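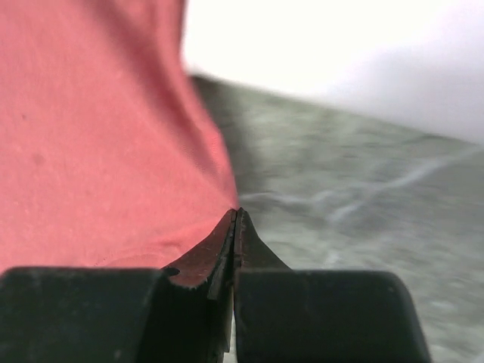 Salmon-pink cloth, maybe a thin knit, with the folds bunching up near the bottom.

So I finally made it to the open day at the Clukodstead mill, after two years of saying I would and then forgetting until the week after. It was October, it was raining sideways, and the parking lot was a field. Wear boots if you go!

I rode up with my friend Sosina Alemneh, who sews way better than I do and had a list. I had no list. I had a thermos and 30 dollars in cash, and I'd promised myself that was all I was spending (ha).

The first tour left at 11, and we got in by the skin of our teeth. Our guide was Hạnh Ninh, who has worked in the dye house for years and clearly loves it. She started us in the yarn store, where the cones are stacked way over your head and it smells a bit like a wet dog and a bit like candle wax. Then came the knitting floor, and oh my gosh, the noise. They hand out foam earplugs at the door and I still had to lip-read. The big circular machines knit the cloth as a tube, and then it gets slit open and rolled. I've been sewing T-shirts since college and I never once wondered why some jersey has that faint line down it. It's a fold mark from when it was a tube!

The dye house was my favorite part. It's hot and drippy and everybody's shoes are a different color. Hạnh told us pinks are a pain, because the eye picks up the tiniest shift, and she passed around swatches from one shade that had taken them 11 tries. I swear I couldn't tell the last four apart. Sosina could, and she was pretty smug about it all the way to the cafe.

Speaking of the cafe: get the Kahsay lentil soup if it's there. Kahsay is a little stand that only does events, and the line was long, but the bread alone is worth it. Skip the coffee.

The remnant sale was in the old loading shed. Ceda, the mill's own label, had bins of 100 percent cotton jersey by the pound, and there was a table of fancier stuff from Clultilier that I petted and put back. I did go over my 30 dollars. I came home with two yards of rib, a bag of mystery buttons and enough gray jersey for pajama pants.

Tours run until 3 in the afternoon and you sign up at the gate, so go there first and eat later.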